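Kirenano Community Help > Clubs and Competitions > Arms and grippers

Dishwasher loading for a student project: is our success rate worth anything?

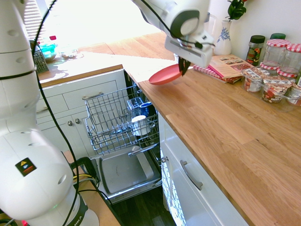
Details from the original poster

wallholm_second_year

Our group of four has the two-arm kitchen setup for the rest of the year and the project is loading the dishwasher. Mugs, cups, a glass, plastic plates, upper rack only. The supervisor wants a "success rate" in the report and so does the Simanjuntak student competition, which we'd like to enter in May.

We trained on recordings of ourselves driving the arms by hand. Then we ran 33 trials on the plates and counted how many ended up in the rack. The number looks good. It looks so good that I don't believe it, and the rest of the group thinks I'm being a misery.

My complaints so far. One person puts the plate out for the arm each time, and after a week of this she puts it exactly where the arm likes it. The rack is always pulled out before we start. The mug, the cup and the glass hardly ever move between runs. And if the arm does something daft in the first couple of seconds, somebody hits stop and says "that one doesn't count". I have asked why it doesn't count and got a shrug.

Also, one of the others wants to put "the robot can load a dishwasher" in the first line of the abstract. I think what we have is a robot that can sometimes put one kind of plate into one rack. Am I being unfair? And how many trials do we need before a percentage means something? I've been told 100 by one person and "as many as you can" by another, which doesn't help when each one takes a few minutes with the resetting.

Posted Dec 7, 2020

odier_bench

You aren't being unfair, and the bit about "that one doesn't count" would worry me far more than the number of trials.

Write down what a trial is before you run any more. I mean on paper, with all four of you agreeing. Ours went something like this:

A trial starts when the person at the keyboard presses go. From then on it counts, whatever happens.
It ends when the gripper has let go and moved clear, or when the time limit runs out, or when somebody presses stop.
Stop is a failure. If you stopped it because a person walked into the cell, log that as its own category and report how many there were.
Success means the plate is standing in the rack with nothing touching it that shouldn't, and the rack can be pushed in afterwards. Push it in by hand and check.

That last line cost us a lot of our successes the first time round. Plates were "in the rack" in the sense that they were above it and hadn't fallen through. Once we tried to slide the rack home, a fair few caught on the edge. I'd bet money yours will do some of this too, because a plate held by the edge and let go at a bit of a slant can settle any old way.

For the placing problem, take the choice away from your teammate. Mark out positions on the worktop with tape, give each a number, and have a script pick the number and the angle. She will hate it for a day. Do the same with what's already in the rack. Upper racks are awkward precisely where there are other things in them, and if your mug is lying in the same spot every time then the model may well have learnt the mug and not the rack. Move it. Take it out altogether for some runs. If the rate drops like a stone, you've found something out, and that's a better paragraph than the percentage.

On numbers: with 33 trials you can tell "mostly works" from "mostly doesn't" and very little else. If you got 30 out of 33, the true figure could comfortably be somewhere in the high seventies, or it could be well into the nineties. Put the interval in the report (look up the Wilson interval, it's a few lines of code). 100 is nicer if you have the time. I wouldn't do 100 with everything in the same place though. I'd take 33 with the positions shuffled over that any day, and I say this as someone who has sat through the other kind of presentation more than once.

As for the abstract, say which objects, which rack, whether the rack was already out and who set the items down. It makes for a dull sentence. Judges who have done this work will trust you more for it, and the ones who haven't won't notice.

gripfan88

just film it and speed it up 2x, everyone does. Nobody at Simanjuntak reads the tables, our year the winners had a good video and that was it. also 33 is fine, we did fewer

Eino Miettinen

I disagree with the post above me, though I'm sorry to say he is probably describing his year correctly. If you do speed the video up, write the speed in the corner. If you cut between attempts, say so.

I agree with nearly all of what odier_bench wrote. A few things to add from marking these reports.

Keep a log with a line for every time go is pressed, including practice runs and the ones from before you "started properly". If I see trials 1 to 33 and the files on disk are numbered well past that, I ask about it, and it goes badly for the group that has no answer.

Split the failures by where they happened. Picking up, carrying, lining up with the tines, letting go. A single rate hides all that, and in my experience with plates most of the trouble is in the last two. You'll know which part to work on, too.

Have somebody outside the group judge the outcomes for a batch, from your written rules and nothing else. Where they disagree with you, the rule is badly written. Fix the rule and judge the whole batch again, not only the ones you didn't like.

Be careful with the light. A kitchen set up beside a bright window will give your cameras one picture in the morning and a rather different one at four in the afternoon, especially at this time of year. If all your recordings were made before lunch and all your trials too, then you've tested mornings. Write the time on every line of the log and look at whether it matters before you decide it doesn't.

And don't be impressed by the size of the training set. I had a group with 4,000 recorded demonstrations who mentioned the figure on every slide. Nearly all were the same cup going to the same corner. It did that beautifully, and I asked them to turn the cup round so the handle faced the other way, and we all stood and watched it pinch at nothing.

I'd leave the word "load" out of the title as well. "Placing plates in an open upper rack" is what I would accept.

wallholm_second_year

Thanks both (and gripfan88, I suppose). I've shown this to the others. The practice runs weren't logged, so that's the first thing to own up to. We pushed the rack in by hand after a handful of runs this afternoon and I can report that the misery was justified. Starting the count again from one with the tape positions and will post the interval when we have it, whichever way it comes out.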